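Workshop notebook, February, bench 2

Spent most of the morning on the cable bench again, and I'm writing it down before lunch because last time I waited and forgot half of it. The Skikine job is the short black leads, connector block on one end, little plug on the other. There are 102 in the first tray and 534 in the whole order, so it pays to get the handling right now!

Main thing I learned: hold the lead by the connector block and leave the cable alone. When I pinched the cable itself the plug swung all over the place and I spent ages chasing it. Held by the block, a thin lead arcs over and drops on its own, and the plug end settles pointing more or less where you want it (away from you, if you start with the block turned the right way). Augustina Lamptey told me this back when we did the Alva leads and I didn't listen. Sorry, Augustina.
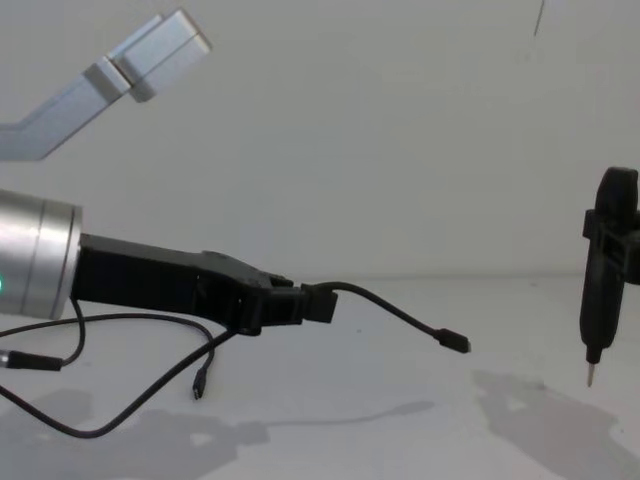 Tray and bench notes

The foam tray from Josstead is too shallow. The plugs ride up over the edge and catch on each other, and I had to untangle two pairs before coffee. I've put the deeper Utthorpe tray out for now — it's ugly, and one corner is taped, but the leads lie flat in it.

Keep the tray to the left of the work. I tried it on the right for a while and kept dragging cable across the spot I was trying to keep clear.

Did 30 leads after the tray swap and didn't have to redo any of them. Before that I was redoing one every few minutes, mostly because the block had twisted a little and the plug ended up facing sideways.

Still to do: wipe the bench mat (sticky patch near the front, no idea what it is), relabel the reject box, and ask Augustina if Skikine wants the leads bagged singly or in tens. The order sheet says both, on different pages. Picking up again at 1:30 with the rest of the first tray.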